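Otavthorpe Shared Workshop – House Meeting, August

Present: Anežka Koubek (chair), Leobardo Nava, Gumaro Becerra, Iraís Xolalpa (minutes)
Apologies: Nayeli Cuevas

The meeting opened at 6:15 in the upstairs room.

1. Previous minutes
Accepted with one correction. The quote for the back door came from Sturkley, and Moltance quoted for the lighting only.

2. Money
Leobardo reported a balance of $1,845 after the July bills. The electric bill was $359, higher than last summer. Gumaro asked if the dust extractor was being left on overnight. Leobardo will check the timer before the next bill.

3. Back door
Sturkley can fit the new door for $1,139, including the frame and lock. Anežka felt this was fair. Iraís would like a second price first, as the work would take more than half of what we have in the bank. Agreed to ask Říha for a price and decide by email. Gumaro will tape the gap at the bottom in the meantime.

4. Benches and loose items
Gumaro went through the state of the benches. Small things are still being left out at the end of the evening, and people arriving in the morning don't know what can be moved. He has labeled two shelves by the sink, one for cleaning things and one for everything else.

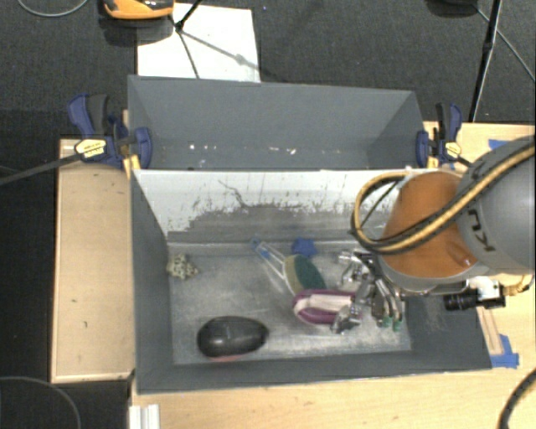
Cleaning supplies were discussed at some length. Leobardo said we spend too much on sponges and cloths, with $94 gone since spring, and he thinks many are thrown out when they only need a rinse. Anežka said they get lost before they wear out – the green and yellow scrub sponge and the purple and white striped cloth are down in the gray bin along with a computer mouse, and all of them have a proper place. The inside wall of the bin is also streaked with dirt. Agreed that sponges and cloths go back to the cleaning shelf, and that computer parts go in the office drawer. Iraís will add wiping out bins to the monthly cleaning list.

5. Clamps
Leobardo asked for a sign-out sheet for the bar clamps. Gumaro was against it, saying the last sheet was never filled in. No decision – to come back next time when Nayeli is present.

6. Other business
The first aid box needs more bandages and eye wash. Anežka will buy them and hand the receipt to Leobardo.

Actions
Leobardo: extractor timer
Gumaro: tape for back door
Iraís: contact Říha, update cleaning list
Anežka: first aid supplies

Meeting closed at 7:40.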